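The case against oiling everything

Share this post: 43 shares

My neighbor oils his cutting boards every month. He has a tin of Verow board cream, a special cloth, and strong feelings. I have been told that my boards will crack, warp and fill with germs if I don't do the same. I've now gone four years without oiling a single one, and I'd like to see the bodies.

I should say where I'm coming from. I used to do all of it. I bought the Stostari oil in the small brown bottle, I did the three coats with a night between each, and I stood the board on its edge by the radiator (which I have since learned is the worst place in the house for it). When I moved to Urnstead the bottle leaked in a box of tea towels and I never replaced it.

The claims on the labels bother me more than the oil does. The Verow tin says it "feeds the wood." Wood is dead. It doesn't eat. The Stostari bottle promised 100 percent protection and didn't say from what. I wrote and asked, and got back a coupon.

Now, I'll grant that oil slows down the water going in and out, and a board that takes on water on one side only will cup. Fine. But you can get most of the way there by washing both sides, wiping it, and leaving it on edge with air on both faces. That costs nothing, so there's no tin to sell you.

Then there's the "food safe" business. Maddocks, the hardware store, keeps plain mineral oil at one end of the aisle and the fancy stuff at the other, and the fancy stuff costs a good deal more. I read both labels standing there. The first ingredient was the same. The second was beeswax, and the third was a smell of oranges.

What I look at before buying is the joints. A glued-up board tends to fail along a seam long before the surface wears out, and no cream is going to fix a bad glue line. Pale wood makes them easier to find.

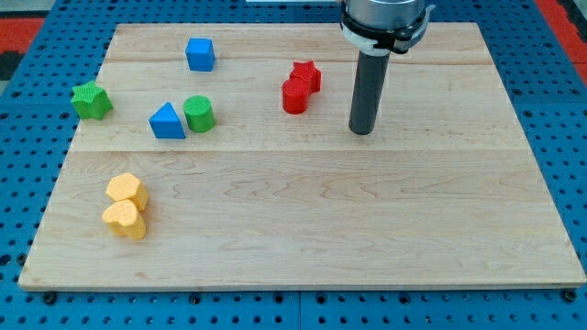 Rhun Gittins wrote in to say that I've been lucky with my climate – his kitchen is bone dry all winter, and two unoiled boards split on him before March. He also thinks the beeswax does more than I give it credit for. Maybe. I asked if they'd been through the dishwasher and he admitted that one of them had.

I'm still not buying the tin.

Comments (60)

Last updated: October

Contact | Copyright | Back to top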